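Gripper project notebook, shop side
July 11, 2019

In late, bus. Rest of team already had the Kundus controller open on the bench with the lid off. Lid screws are in the blue cup, do NOT put other screws in the blue cup.

Carried over from last week:
- fingers drift when held closed
- home position off after every power cycle
- report section 3 still says "TBD" in four places
- Odach entry form, needs signature from the dept. office

Drift first. Held the fingers closed on the foam block, power on, watched the encoder count on the laptop. Walks a little, then sits, then walks again. Same with the new cable so it isnt the cable. Swapped back to the old cable so we don't lose track of which is which. Tagged the new one with green tape.

Turned the gain down in the Kundus settings. Walk got smaller but closing is now sluggish, you can hear it hunting at the end of travel. Went halfway back up. Saved as profile 14. Profiles before that are junk from April, somebody please clear them out but keep the very first, that's the factory one.

Homing. Read through the startup code again. It homes on current, i.e. opens until the motor complains, then calls that zero. Fine when the stops are tight. Ours are not tight. One stop screw had backed out, could turn it with fingers. Threadlocker on both, let it sit over lunch. After lunch: power cycled it over and over, zero came back to the same place or one count away. Good enough. Want to look at it again Monday when its fully cured.

Side note, threadlocker bottle is almost empty. On the shopping list under the tape.

Cistevlow (the grabbing routine, for whoever joins in the fall, the name is from an old team and means nothing to us) got a cleanup. Took out the second wait. It was there for the old motor. Also the open width was typed in by hand in two different files and they disagreed. Now only in config. If you change it, change it THERE.

Log from the morning run, before the cleanup:
 30 tries on the foam block
 28 held through the lift
 2 dropped, both late in the run

Don't read too much into it, foam is easy. Round things are the problem. The Odach rules say the judges pick the objects and at least one will be curved. Last year's team lost most of their points there according to the writeup in the binder. So practice has to be on curved stuff from now on, foam only for checking that the thing works at all.

Argument about finger pads. One side: glue rubber on the tips, done. Other side: rubber adds thickness and the open width changes and we re-home everything. Both right. Plan is to try thin rubber on double sided tape first, so it can come off again. Ordered a sheet from Seppälä, catalog says they ship same week. Put it on the club account, receipt is in the envelope inside the front cover. Tip faces get wiped with alcohol before any tape goes on, last time it peeled right off.

Finger screws: checked all of them, snug. Mount screws: one a bit loose, fixed. Don't over torque these, the threads are what they are.

Afternoon, approach tests. Fingers all the way open, come in toward the piece, stop short, look, then go on. Slowed the approach a lot. The stop-short distance is still a guess. Too close and the shadow gets onto the piece, and then the edge finder picks up the shadow instead of the piece. Saw this on the laptop twice in a row. White on white does not help. Lights straight overhead so the darkest part lands right between the fingers.

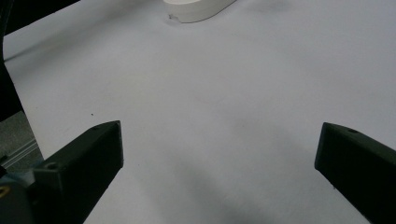
Shop notebook keeper, gripper team

Fully open, white piece still well ahead of the fingers. Gray patch on the surface between the tips is the shadow I mean. It's soft, no hard edge, but the threshold was set at 109 and that was apparently enough to catch it. Piece is nearly the same tone as what its sitting on, except for the side wall, a little grayer.

Things to try, cheapest first:
- lower the threshold, see if the piece survives
- colored paper underneath. Rules don't say what color the table is at Odach, have emailed to ask
- desk lamp from the side
- back off the stop-short distance and live with a longer blind move

Tried the first one only. Shadow gone from the mask but so is half the outline on the bright side. Put it back. Paper is next, there should be some in the poster drawer.

Also wipe the surface before each set. There are specks and smudges and the edge finder likes those too.

Ran out of time for closing tests on the curved piece. Profile 14 loaded, Kundus lid back on, all screws accounted for. Laptop is charging in the cabinet. Code is pushed, the branch is called "homing-fix" even tho it has the Cistevlow cleanup in it, sorry.

For Monday: recheck zero, colored paper, section 3 of the report, get that form signed.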